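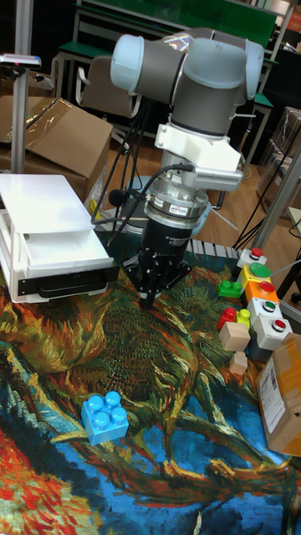 Gripper next to the drawer unit, blue brick still on the mat. Sarnitden open day.

Quick notes before I forget it all. Went to the open day at Sarnitden on Sunday, March 9, 2025, mostly to find out if one of these arms could put my kitchen away yet. Short version, no. Longer version below.

Getting there: train to Illham, then a bus that comes every 99 years. Doors at 10, I got in at half past. Free coffee, weak.

The table I stood at longest had a sunflower painting printed across the whole mat, which I liked more than I expected. Toy bricks, wooden cubes, push buttons down the right side, white drawer unit on the left. Chores in miniature basically. Pick a thing up, put it away, press the right button. My nephew does this for free.

Asked how long a drawer takes. Open it, brick in, close it: roughly 700 seconds on a bad day, they said, and a lot less on a good one. Didn't get a number for good. They did say 7 tries in a row without help was their record so far, and that a new drawer means starting over on alot of it. That stuck with me. My drawers at home all stick in diferent ways.

Then the Treloar talk, upstairs, too hot. Shop-floor stuff. More convincing, same part same spot all day, and the guy was pretty open that somebody still has to load the trays. Price slide went by too fast. Left after the second round of questions.

Brestitum had a stand about laundry but only a video and leaflets. Folding one towel. Skipped it, came back, still the towel.

So would I buy one? Not for the house. For a bench where the bins never move, maybe in 5 years. Next open day is in July, sign up early, the small group tours were full by the time I got to the desk. Bring a sandwich.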